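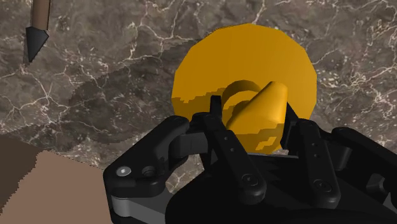
Figure 15. Orange disk on brown marble.

4.2 Setting storm alerts on the Farkitz weather station

1. Open Alerts and choose Wind.
2. Enter a gust limit. The factory setting is 97 km/h.
3. Choose Pressure and enter 1029 as the upper limit in hPa.
4. Press Save. The station beeps twice.

Note: Alerts are cleared when the batteries are changed. Enter them again.

Caution: Do not climb to the wind sensor during a storm. Follow local evacuation orders even if no alert has sounded.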